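Comparativa de pinzas en simulación: primeras conclusiones

En la entrada anterior de este blog se expuso el criterio seguido para seleccionar las dos pinzas de dedos paralelos que se evalúan dentro del proyecto Vavorum. Corresponde ahora presentar los resultados obtenidos en el simulador Asfaw, paso previo a las pruebas físicas previstas para marzo en el laboratorio de Jirkcombe.

El ensayo comprendió 1.243 intentos de agarre, repartidos entre la pinza Flulau de carrera larga y el modelo de carrera corta que se venía utilizando. Ambas se montaron sobre el mismo brazo, con idéntico controlador y una cámara solidaria a la muñeca. La fuerza de cierre se limitó a 10 N en todos los casos, valor que se consideró prudente para productos hortícolas.

La aproximación se realizó siempre con los dedos abiertos. El controlador debía centrar la pieza entre las dos almohadillas antes de autorizar el cierre, y toda desviación lateral superior a 6 mm obligaba a repetir la maniobra.
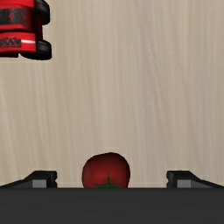 Vista simulada con el tomate entre los dedos abiertos, antes del contacto.

La pinza de carrera larga ofreció un margen lateral claramente mayor y redujo las repeticiones por descentrado. Como contrapartida, su palma ocupa más espacio en la vista de la muñeca y oculta antes la parte inferior de la pieza. En las últimas fases de la aproximación, el estimador de posición trabaja con un contorno incompleto, y de ahí procede la mayoría de los fallos registrados.

El modelo de carrera corta resultó más preciso con piezas pequeñas, si bien exigió una corrección previa de la orientación que alargaba cada ciclo en 200 ms. Para el uso previsto, el autor estima asumible esa demora únicamente en tareas de bajo ritmo.

Queda pendiente revisar el coeficiente de fricción asignado a las almohadillas. El valor actual procede de la configuración predeterminada de Asfaw y no se ha contrastado todavía con material real. Hasta disponer de esa medida, las tasas de éxito deben leerse con cautela y no se publicarán desglosadas.

Los archivos de configuración de ambas pinzas se facilitarán a quienes los soliciten mediante el formulario de contacto.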